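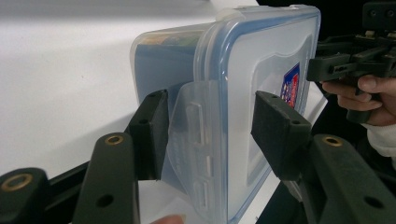

A clear, blue-rimmed food container with a latch-down lid.

Reusable container program extends to Clendel and Erach

April 12, 2025

The bring-your-own container program that started at the Cillomwood Food Co-op last October is now running at the Clendel and Erach stores as well. Members can fill their own containers from the bulk bins, the deli counter and the olive bar at all three locations. The Kaczmarczyk Street depot will stay packaged-only for now, as it has no certified scale on the shop floor.

In its first months at Cillomwood the program recorded 2,421 refills. Of those, 1,415 were dry goods, mostly rolled oats, red lentils, rice and flour. The deli counter made up most of the remainder. Soup was slower to catch on, and we have moved the soup kettle closer to the scale so that people are not carrying full containers across the store.

How it works

Weigh your empty container at the tare station before you fill it. The scale prints a sticker with the weight in grams. Put the sticker on the side or the bottom, not over the lid seal, and leave it there until you have paid. The cashier takes the tare weight off the total. If you use the same containers every week you can write the weight on the bottom in permanent marker and skip the scale, but the cashier may re-weigh it from time to time.

At the deli, hand your tared container over the counter with the lid off. Staff will fill it using store utensils and pass it back to you to close. They will not put it down on the prep surface, so please wait at the counter while they fill it.

What we can accept

Glass, stainless steel and hard plastic are all fine. Containers must be clean, dry and free of cracks, and the lid has to close properly. Staff can turn away a container that smells strongly of something else or has food left in the seal. Cloth bags are welcome in the bulk aisle for beans, grains and nuts, but not for flour, cocoa or icing sugar, which come through the weave and end up on the conveyor belt.

Single-use tubs from yogourt and margarine are accepted for dry goods only. Hot food needs a container marked as suitable for it. Check the underside if you are unsure.

Looking after lids

Most of the containers turned away at Cillomwood had a problem with the lid. If yours has a removable gasket, take it out every few washes with the handle of a teaspoon, wash it in warm soapy water and let it dry fully before putting it back. Dark spots in the groove can usually be cleaned with baking soda and an old toothbrush. Tomato stains on plastic are harmless, and a few hours in the sun on a windowsill will fade them.

Plastic hinges on latched lids tend to go first, especially if they are opened straight out of the freezer. Give them a few minutes at room temperature. Keep the top rack of the dishwasher for plastic, and leave latches open during the cycle so water can drain.

Storing bulk goods at home

Oats and white rice keep well for months in a cupboard. Whole wheat flour and ground flax do better in the fridge or freezer, and nuts should go in the freezer if you buy more than you will eat in a month. Write the date on a piece of masking tape when you get home. A 500 gram bag of rolled oats takes up more room than people expect, so bring something larger than you think you need.

Discount and borrowed jars

Members get 40 cents off a deli meal packed in their own container. The discount comes off at the till and does not need a coupon. It does not apply to bulk goods, where the price is already lower than the packaged shelf.

All three stores also have a shelf of donated jars, free to take. They have been through the store dishwasher but should still be tared. Clean jars with matching lids can be dropped in the bin beside customer service. Please soak the labels off first. We are short of wide-mouth jars at Erach and have more than enough small jam jars everywhere.

Recent items
Spring hours at Clendel and Erach
Seed potatoes are in: what we have and when to plant
Changes to the egg carton return
Member survey results, part two
Rhubarb and oat squares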